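Grip Reliability Technician, Fault Investigation
Sirkach Automation, Gustden site

Full time, on site. Reports to Wian Motaung, Manipulation Safety Lead.
Reference: 2043

Background to the post

In January a two-arm cell on the Kleinschmidt line released a part above the operator side of the guard. The part landed inside the fence and there was no injury. The controller log showed a closed grip and normal motor current up to the moment of release, and the fault monitor did not trip until 403 milliseconds later. The cell was stopped and has been running at reduced speed since then.

The first review found two separate problems. The grip check relied on finger position alone, so a part that was sliding slowly still read as held. The fingertips had also passed their inspection interval without a reminder being raised. The software side has a temporary fix. The mechanical side does not, and this post exists to deal with it.

The work

Most of the job is repeated grasp testing on small everyday objects, with fault injection, followed by a written report that the line engineers can act on. Test items are mainly slim and smooth: pens, markers, tubes, short rods. These are the shapes on which the slow slide is easiest to reproduce. Each item is gripped at a set height, held, moved through a fixed path and checked against the wrist camera record.

A marker hold is judged mainly at the lower fingertips, where they meet the two sides of the barrel. Applicants should be comfortable looking at a great many views of this kind and recording what they find in plain terms.

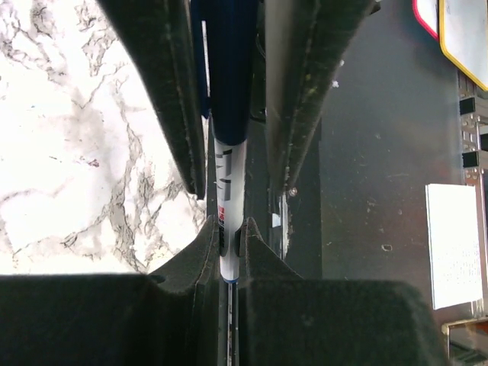 Duties

Run the grasp test plan and keep the test log current.

Inspect fingertips for wear, scratches and loss of texture, and decide whether a set goes back into service.

Reproduce reported drops and late fault trips. Where a fault cannot be reproduced, write down what was tried.

Compare motor current, finger position and wrist video on a common time base.

Propose changes to the inspection interval, with data.

Take part in the emergency stop checks on all 4 test cells at the start of each shift.

What we need from you

Two years or more in test, maintenance or quality work on industrial or laboratory robots. A technical diploma is useful but not required.

Working knowledge of lockout procedure. You will be asked about it in the interview, in detail.

Ability to read a log file and write a short script to sort it. Any common language is acceptable.

Clear written English. Fault reports go to people who were not in the room.

Experience with the Zatier grip controller is an advantage – training is given to those without it.

Conditions

Day shift, starting at 7:30 a.m. The test area is noisy at times and hearing protection is supplied. Some standing and light lifting. No travel in the first year.

The technician has authority to stop any cell, including a production cell, without prior approval. A stop made in good faith is not counted against line output targets.

The test plan for the first phase calls for 900 logged grasps. Speed limits on the Kleinschmidt line remain in place until that phase has been reviewed and signed off.

How to apply

Send a resume and one page describing a fault you investigated: what failed, how you confirmed it and what was changed afterward. Remove customer names. Applications without the one-page account will not be read. Address them to Wian Motaung and quote the reference above.

Shortlisted applicants spend half a day at Gustden, with a practical session on a stopped cell and an interview.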